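The Night Shift at Brillstead

Wednesday, ten past four in the morning, and the line had dropped another one.

I heard it before I saw the light go red. Glass on concrete. You learn the sound. Not a smash, more of a cough, because the vials are small and they break in the box.

I hit the stop. Walked over. Looked.

Cell six. Of course it was cell six.

The thing you have to understand about Brillstead at that hour is that there's one person on the floor and seventy arms. They don't need me when they're working. They pick, they turn, they set down, and I drink coffee out of the lid of my thermos and do the crossword. When they're not working they need me a lot.

Third drop since midnight. Log said grip force normal. Log said finger position normal. Log had been saying normal all night, in green, with the little check mark next to it, and I had glass in the tread of my boot.

I swept up. Reset it. Stood there with my arms folded like somebody's mother.

It picked one. Turned it. Set it down. Picked another. Fine. Another. Fine. I got to thinking I could go back to my chair.

Then on the next one it closed, lifted, and the vial just slid. Slow. You could watch it go, a hair at a time, down out of the jaws, and the arm carried on over to the tray and opened up and set down nothing. Very gently. Then went back for more.

I don't know why that bothered me as much as it did. The gentleness, I guess.

Stop button again. 574 on the counter and the tray had less than that in it, anybody could see.

I called the Plaro help line. They have a recording that says your call matters, then a flute. I put the phone on the bench and let the flute play to cell six while I looked up the error code, except there wasn't an error code, that was the whole trouble. The machine didn't think anything was wrong. You can't look up nothing.

My father ran a press at Jenum for most of his life and he had two fingers that didn't close all the way. He'd drop a fork at dinner and go right on lifting his hand to his mouth. Only for a second. Then he'd see. We all learned to look at our plates.

The flute stopped and a man came on and asked me for the serial number. I read it to him. He asked was it under three hundred hours since service. I said the screen said 60. He said then it wasn't the pads. I said it's slipping, I'm watching it slip. He said the pads are good for 300 and I had 60 so it wasn't the pads, and would I like to open a ticket.

I said who did the service. He said it would of been Pearce, the contractor. I said did they change the pads or did they change the number.

Long quiet.

He said he could open a ticket.

So I did what you're not suposed to do on nights by yourself. Well, I did it right, lockout on, key in my pocket, tag with my initials. But the rule says two people. I know what the rule says. I wrote half of it, after the thing with the palletizer, which I'm not going into.

There's a hand tool in the cabinet, same fingers as the cells only on a grip you squeeze yourself. It's for teaching them new picks. It's on the same service sheet, same contractor, same visit, same tidy signature. I took it over to the bench by the window and opened it up as far as it would go and put the good lamp on.
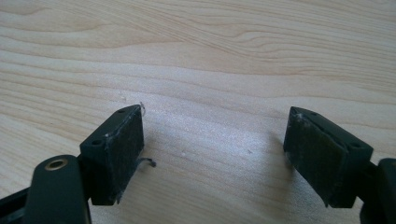
Sixty hours, the sheet said for that one too. I've had sandwiches that looked newer than those pads. I've been around rubber my whole working life and I know what it looks like out of the packet, and it isn't gray with dust, and it isn't scuffed pale along the bottom. There was a dark strip hanging off the left one, curled out like a bad toenail. I didn't pull it. I wanted to. I sat on my hand.

Then I went back and looked at six with the flashlight. Same gray. Same everything. So not the log, and not the arm. The arm was squeezing exactly as hard as it was told to, on rubber with nothing left to give.

I checked seven. I checked eight. I stopped checking at twelve and went and stood by the big red one at the end of the line, the one with the cover you have to lift.

Seventy of them going. You stop hearing it after a while and then you hear it all at once. Every one of them with the green check.

They dock you for a full stop. It goes on a sheet with your name and how many minutes.

I thought about the fork.

I lifted the cover.

It takes a while to go quiet, a floor that size. They finish what they're doing first. Each one sets down whatever it has or thinks it has, and then folds, and the next one, all the way down to the dock doors. The phone was still on the bench. The man was still on it, I could hear him, tiny, asking was I there.

I picked it up and said yes, go ahead, open the ticket. Put down seventy.

He said seventy what.

More Stories
The Elevator That Went to Four
Salt Road
What the Dishwasher Heard
Leaving by the Side Door
My Sister's Boat, Part Two

We use cookies to remember your reading settings and count visits. By continuing to browse you agree to our use of cookies. Accept | Manage settings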